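Notebook, sim bench, gripper work
21 June 2026
Entry by Iona Lennox. Read by Rory Mackay, his comments folded in.

Picking up from the stall we logged on the Marska place-and-retreat task. Summary for anyone who skipped the earlier pages: the controller reports a good grasp, lifts, travels, and then trips on a force limit with nothing in the hand. On the real cell that would be a protective stop and a walk to the pendant. In sim it is a red line in the log and an episode thrown away. The count from the last batch was 16 trips, all on the same task, none on the Skunenby variant that uses the same arm and the same fingers.

Reran the batch with the episode seeds fixed and wrist camera recording on. Physics step unchanged. Fingers commanded open before approach. The trip comes back on the same seeds, so it is not a race in the logger, which was Rory's first guess and mine too. 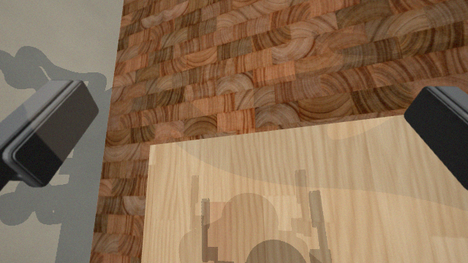

Wrist view, fingers apart over the light board. Gripper shadow on the board between them.

The first thing I checked was the open width. Commanded and reported values agree through the whole approach. They stop agreeing at step 3,302, when the reported width drops to the closed value in a single step and stays there. The joint positions from the physics engine do not follow it. The fingers are where they were told to be and the status word says they are shut. Everything downstream believes the status word.

That explains the false grasp. The grasp check in the Planden wrapper is two conditions: width below threshold, and effort above threshold. Width was satisfied by the bad reading. Effort was satisfied because the wrapper holds the last peak for 5 steps after a motion command, and the open command itself gives a peak. Either fault alone would have been harmless. Rory wants it noted that he asked for the peak hold to be removed in May. Noted.

The force trip is a separate matter and took longer. With a grasp declared, the planner adds the payload mass to the gravity model. There is no payload, so the arm pushes up against a weight that does not exist, the force estimate goes off by that amount, and the limit fires during travel. I turned payload compensation off and reran: false grasp still declared, no trip. Turned it back on: trip.

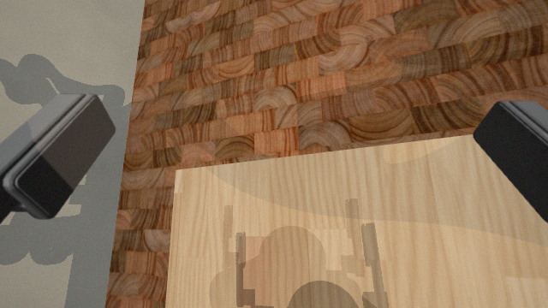 Joint state against status word is the comparison to make whenever this comes up again, and the log alone will not give it to you because the logger only writes the status word. I ended up printing the joint values directly and using the camera as the tie-breaker. The fingers are wide apart with nothing between them except the view down to the patchwork wood and the board, so any reading that says closed on an object is wrong at that instant. Rory would like the joint values written to the log by default. Agreed, cost is small.

Source of the bad width: the Wasilewska driver shim packs the width into 16 bits and the scale factor was changed on one side only. Past a certain opening the value wraps. The Skunenby variant never opens that far, so it never wraps.

Changes made:
Scale factor matched on both sides of the shim.
Width clamped and flagged if it moves more than one step can account for.
Peak hold removed from the grasp check.
Joint positions added to the log.

Not changed: the force limit. There was a suggestion to raise it so the batch would finish. The limit did its job on bad inputs and the same number is used on the hardware.

Still open. The shim on the real cell is an older build and I have not read its scale factor. Until someone has, Marska stays off the hardware. Tag is on the pendant. Rory has the older source and will diff it against mine.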